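How to Pack for a Week Using Only a Carry-On

I used to be a checked-bag person. Then an airline sent my suitcase to Tirnesia while I went somewhere else entirely, and I spent five days at a wedding in a borrowed shirt from Jaxon Lachance, who is built like a door. I have packed small ever since. The method takes an evening and some emotional maturity.

Before you start

Look up your airline's size limit and measure your bag with the wheels on. The number on the store tag leaves out the wheels, and the metal box at the gate does not. Weigh the bag empty while you're at it. Mine came in at more than I'd have guessed for something made mostly of zippers.

Step 1: Find a flat place to work

Don't use the bed. If you pack on the bed you will get tired, lie down next to your socks, and finish in a panic at 5 a.m. Use a bench, a sofa or a table, and clear it off first.
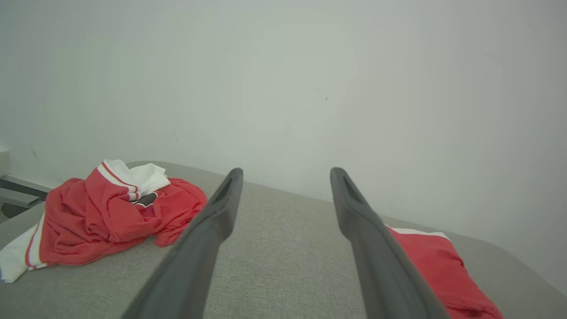

Gray upholstery, ready for laundry.

Put out everything you think you need, then go make a sandwich. When you come back, you'll see that you've planned for a different person's vacation. Mine always belongs to someone who plays tennis.

Step 2: Take things away

For a week, you want enough tops for four days, two bottoms, underwear for five days and a plan to do laundry in the middle. Two pairs of shoes, counting the ones on your feet. Anything you're bringing "just in case" gets one question: could I buy this there for less than the cost of a checked bag? Umbrellas almost never survive this.

Keisha Yazzie, my most traveled friend, says every piece should go with at least two others. I've watched her live out of a backpack for a month in November and look better than I do at home, so I pass this along without argument.

Step 3: Fold the awkward stuff first

Shirts are easy and everyone has opinions about them. Shorts are where people give up and start stuffing. Hold them at two points and pull them out straight, waistband included, before you do anything else. Smooth the creases with your hand, fold one leg over the other, tuck in the pointy bit at the seat, and roll from the waistband down. An elastic waist will fight you a little. Fight back.
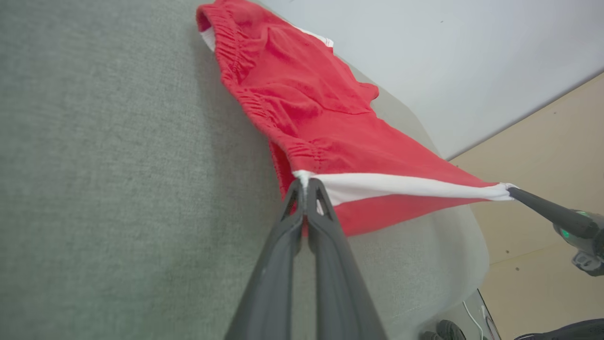
Step 4: Load the bag

Shoes go by the wheels, heels out, with socks crammed inside. Jeans and sweaters go flat across the bottom. Rolled things stand on end, so you can see them all without digging. Fill the corners with underwear. Your liquids bag goes on top or in the outside pocket, where you can reach it while a line of strangers sighs at you.

Packing cubes are fine. They don't create space, whatever the box says, but they do stop your clothes from mingling. I use two, one for clean and one for regrets.

Step 5: Wear the big things

Your heaviest shoes and your coat travel on you. Yes, you'll be warm at the gate. Coat pockets also hold a charger, a paperback and a surprising amount of cheese — ask me about the trip home.

Washing in the middle

A hotel sink, a squirt of shampoo and ten minutes will do for small items. Roll them in a towel and stand on it before you hang them up. Cotton takes all night and part of the morning, so do it early, and never on the night before you leave, unless you like the idea of damp socks at 30,000 feet.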